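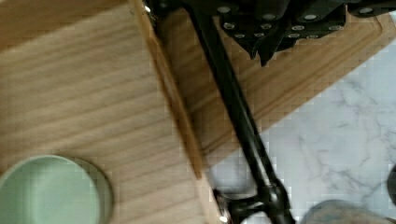
Standards & Safety

Kitchen robot guide sets rules for reach, cables and stop buttons

A good practice guide for robot arms used on kitchen counters came into use in July at the Urrutia test kitchen. It was written by Jikavness, a small engineering firm, with help from the parts supplier Kullix, and runs to 30 pages.

The guide covers arms that handle plates, pots, cutting boards and play food on ordinary worktops. It leaves out sharp knives and anything on a lit burner. Those will be dealt with in a second part, which has no release date.

Its first rule is about height. An arm moving from one spot to another must keep its fingertips at least 80 millimeters above the tallest item in its path, and may go lower only to pick something up or set it down.
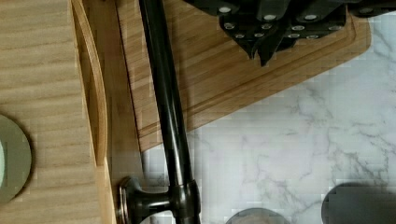 Speed comes next. Within 100 millimeters of a work surface the arm has to drop to a slow setting, and the operator has to be within reach of a stop button – a button on a screen does not count. Stone counters get a section to themselves, as a hard touch on stone can bend a fingertip enough to spoil later grips.

"Most of the damage we logged was small," said Thibault Texier, who led the writing at Jikavness. "A chipped plate, a cable pulled out of its socket. We wanted rules that deal with that kind of day." 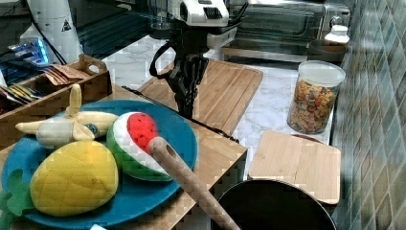
The log he refers to holds 1,833 runs, made with several types of arm. Nearly half of the stops in it were traced to loose cables or to items left too close to where the arm works. The guide asks teams to check cable routes before each session and to write down where every object starts out.

Soft or plastic food is recommended for practice runs. Real food is allowed once a task has passed its checks, and the gripper must be wiped down before and after.

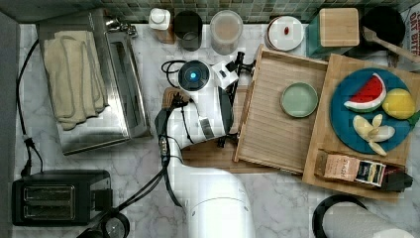 Small appliances can stay on the counter under the new rules, but any that are not part of the task should be unplugged. Paper goods are to be kept away from heating elements.

Monditz, which trains operators, will use the guide in its beginner course. Comments on the first part can be sent to Jikavness, and changes will go into the next printing.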